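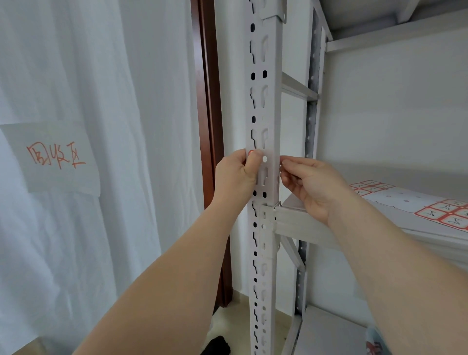

How to Put Up Slotted Steel Shelving in a Storeroom

Boltless steel shelving is sold for garages, stockrooms and back offices, and most of it goes together the same way. You have upright posts with slots down the front, beams that hook into the slots, a brace or crossbar between the front and rear posts, and a deck panel that drops onto the beams. The steps below are for a single bay with three levels. Brands differ in small ways, so keep the sheet that came with yours and follow it where it disagrees with this page.

What you need

A rubber mallet. A steel hammer will dent the beam connectors and chip the paint.
A tape measure.
A level, two feet long or longer.
A wrench or socket that fits the brace bolts.
Work gloves. Cut steel edges are sharp, and the notched sides of the posts are worse than the faces.
Anchors and screws suited to your wall.
A pencil and masking tape.

One person can do a low bay. For anything taller than your shoulder, get a second person for the first half hour. After the first four beams are in, the unit stands by itself.

Before you start

Clear the floor along the wall and sweep it. Grit under a post foot is enough to make a bay rock. Take down or tie back curtains that hang near the end of the unit so the cloth doesn't get pinched behind a post.

Measure the ceiling height and the depth of any baseboard. If the baseboard sticks out, the rear posts will stand off the wall by that much, and you will need a spacer behind each wall anchor.

Lay the parts out by type. Check that the posts all face the same way up. Keyhole slots are wide at the top and narrow at the bottom, and a post stood on its head will not take a beam at all. This is the most common mistake and you usually find it after the end frame is bolted.

Step 1. Build the end frames

Lay one front post and one rear post on the floor with the slotted faces pointing outward. Put a crossbar near the top and another near the bottom, then add the diagonal between them. Start every bolt by hand before you tighten any of them. Leave them all a quarter turn loose for now.

Measure across the two corners of the frame in both directions. If the two numbers match, the frame is square. If they don't, push on the long corner until they do, then tighten the bolts. Do the same with the second frame.

If you are mixing older parts with new ones, check the hole spacing first. A painted post and a galvanized post can look close enough to pair up and still be off by a fraction of an inch, which adds up over the height of the frame.

Step 2. Stand the frames and hang the first beams

Have your helper hold one frame upright. Hook the end of a low beam into the front post, three or four slots from the bottom, and let it hang slightly while you bring up the second frame. Hook the other end in. Repeat at the back.

Count slots from the floor on every post. Don't measure with the tape for this. Mark the slot on all four posts with a bit of masking tape before you lift anything.

Tap each connector down with the mallet until it stops moving. The hooks should sit fully in the narrow part of the slots.

Step 3. Add the top and middle beams

Put the top pair in next. This stiffens the whole bay and makes the middle level easy. For the middle level, decide what will go on the shelf below it and leave two inches above the tallest item. In our storeroom the bottom opening is 17 inches, which clears the cartons we keep there.

Step 4. Fit the safety pins

Each beam connector has a small hole for a pin or clip. It stops the beam from lifting out if someone catches it from below with a box. Push one in at every joint, two per beam. If a pin won't go in, the connector isn't seated. Take it back to the mallet and don't force the pin.

Pins get lost. Buy a spare bag with the unit. We order ours from Fahmy with the decks.

Step 5. Level and plumb

Set the level on the front beam, then on the side crossbar, then upright against the face of each post. Slide steel shims under the low feet. Cardboard works for a day and then squashes.

Once it reads true, hold a front post with both hands at about chest height and give it a firm push and pull. The bay should move as one piece. If the post shifts and the beam doesn't, one of the connectors on that post is loose. If the whole side leans, go back to the diagonal and check its bolts.

Step 6. Anchor to the wall

Any bay more than four times as tall as it is deep should be fixed to the wall, and I would fix all of them. Use one anchor at each rear post, as high as you can reach comfortably. Drywall alone isn't enough. Find a stud, or run a board across two studs and screw the posts to that.

Step 7. Drop in the decks

Lower each panel in at an angle and let it settle onto the beam ledges. It should sit flat with no corner up. If one corner stands proud, look for a connector that is a slot too high at that end.

Start with the bottom deck and work up. Going the other way means feeding panels in under the ones you already placed.

Step 8. Label the shelves

Print the labels on a sheet, cut them apart, and stick them to the beam faces, not to the decks. Deck panels get swapped and the labels wander off with them. Wipe the beam with rubbing alcohol first and let it dry.

We number by bay, then level, then position, so 213 is bay two, first level, third spot, and 133 is bay one, third level, third spot. Count levels from the floor up. If you ever add a shelf on top, the old numbers still hold.

Put the load rating on the unit too, at eye level on a front post. Our bays are rated at 300 pounds a level with the weight spread evenly. A single heavy item in the middle of a deck is not an even load. Move it to one end, near a post.

Moving a shelf later

Empty the level completely. Pull the pins and keep them in a cup. Lift the deck out. Tap each beam connector upward from underneath, a little at one end and then a little at the other, until it comes free. Never take out the top and bottom beams at the same time while the frames are standing.

After the move, push each pin back in and check the posts again with the level. Bays that have been up for a while tend to settle when the load comes off.

Common problems

Beam won't hook in: post upside down, or paint in the slot. Scrape the slot with a flat screwdriver.
Unit rocks corner to corner: one foot is off the floor. Shim it.
Deck rattles: put a strip of felt tape on the beam ledge.
Bolt spins without tightening: hold the nut from inside the post with a thin wrench.
Beam bows in the middle: overloaded. Take the weight off and replace the beam. It won't come back to straight.

Written by Ilham Purba for the Skurnside storeroom pages. Part lists for the Cillex bays at the Fekunville building are kept separately.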